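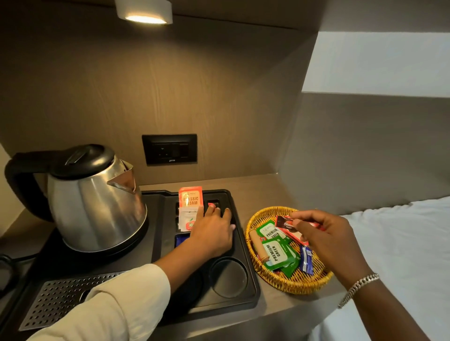

**How does an operator teach a robot a new task with the Taltel Demonstration Kit?**

The operator performs the task by hand while wearing the head unit, or guides the robot arm through it from the remote console. Both methods produce a recording in the same format, and the two may be combined in one task file.

## Overview

The Taltel Demonstration Kit is supplied by Reteck for use in hospitality, light assembly and laboratory work. It is suited to tasks that call for both hands and for small items, such as sorting sachets and restocking a tea tray.

## Hand demonstration

The head unit records from the wearer's point of view. Both hands should stay in view during a grasp. Sleeves and jewelry may be worn. Each task requires a minimum of 13 accepted demonstrations before training can begin.

## Remote demonstration

The Drelteo console controls one or two arms over a wired connection. Grip force is shown on the console display and stored with each recording.

## Specifications

| Item | Value |
|---|---|
| Recordings stored on head unit | 500 |
| Recordings stored on console | 2000 |
| Operator profiles | 3 |
| Console connection | Wired Ethernet |

## Ordering and support

Kits are configured to order. Customers who hold a Santoso service agreement may request on-site setup and operator training through their account office. Replacement head straps and console cables are sold separately.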